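Clesen (home-built robot arm)
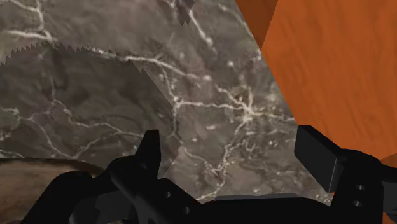
Clesen is a tabletop robot arm with a two-finger gripper, designed by Rutilio Zepeda and built by him and a handful of others in a shared workshop called Urnden. It is best known among hobbyists for its simulator, Koten, which was released before the arm could pick anything up and which has drawn more users than the hardware. Claims made for the project, mostly by its own builders, have been questioned on several points.

Background

Zepeda began the arm as a replacement for Bravo, an earlier machine that used hobby servos and a belt-driven shoulder. Bravo sagged under its own weight and was taken apart for its bearings. The plans for Clesen promised a stiffer arm that "anyone with a drill press" could finish in a weekend. No builder outside Urnden has reported doing so. The published parts list comes to 399 dollars, a figure that leaves out the power supply, the wrist camera and shipping.

Design

The arm has six joints and is bolted to a bench plate. The gripper is driven by a single motor through a pair of linkages, so both fingers open and close together. Early finger pads were printed in a soft plastic and wore smooth. Later ones are cut from sheet rubber and glued on, and the build notes admit that the glue fails in warm rooms.

Simulation

Koten models the arm, the gripper and a small set of furniture and tabletop objects with stone and wood textures. It can show the view from the wrist, and grasping routines are tried there before being copied to the real controller. Friction is a single number per object. Cable drag, backlash in the linkages and flex in the bench plate are left out altogether — a serious gap, given that backlash was the main complaint about the first gripper.

Testing

The project's page long stated that the arm had completed 100 grasps out of 100. The line did not say that the trials were run in Koten. Sun-ja Ji, another member of the workshop, pointed this out in the project log on 7th March and repeated the test on the bench with a wooden block. Her run of 148 attempts was logged in full, including those in which the block was knocked over or the controller had to be restarted. She declined to give a success rate, writing that "the block was moved back to the easy spot too many times for a percentage to mean much." The claim on the page was then changed to read "in simulation."

Reception

Koten has been praised for running on old laptops and for its plain file format. Opinion of the arm is cooler. Critics note that a ready-made used arm can often do the same work, and that the build notes skip the wrist assembly — the step most people get stuck on. Zepeda has answered that the notes are unfinished. They carried the same label when the first version of the plans was posted.

See also

Bravo (robot arm)
Backlash (engineering)
Parallel gripper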